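Sat 16 March

Quick one, dinner's in the oven and I've got maybe ten minutes.

So the back room. Finally got moving on it this week after saying I would since August. Everything is out — shelves, the two lamps, the box of cables I'm never going to sort. It's all piled in the hallway and I have to go sideways to get to the bathroom. Worth it? Ask me next week.

Floor first. Swept twice, mopped once, found a sock I'd given up on. Walls next, just warm water and a sponge. The marks by the light switch came off easy, the long scrape behind where the desk was did not. Going to need filler. There's a tub from Tosden under the sink that might still be good, havent opened it in ages.

Paint is the real question. Erkavlow has a soft white I like on the card and almost hate on the wall, so I did a test patch down by the baseboard and I'm giving it a couple days. The whole job comes to 529 if I do it myself, 545 with the better rollers. Getting the better rollers. The cheap ones shed last time and I was picking fuzz off the door for a week.

Then there's overhead. I never look up in there. Lived under it all this time and couldn't have told you what color it was.

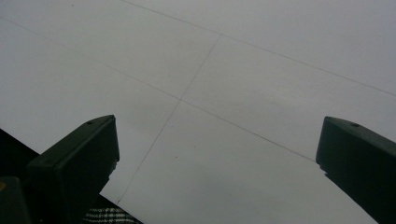 Vol. 2, No. 3

Pale gray panels, big ones, thin dark lines where they meet. Flat and matte and fine. There's one little dark speck near where the seams cross and now it's the only thing I can see. Might dab it. Might leave it alone.

Not painting up there, anyway. My neck says no. If the walls go a warmer white the gray could look kind of cold next to it, so that's one more thing to hold the card up agianst.

Still to do: filler, sand, tape, order from Drollham before they close for the weekend. Oven's beeping — more when the first coat is on.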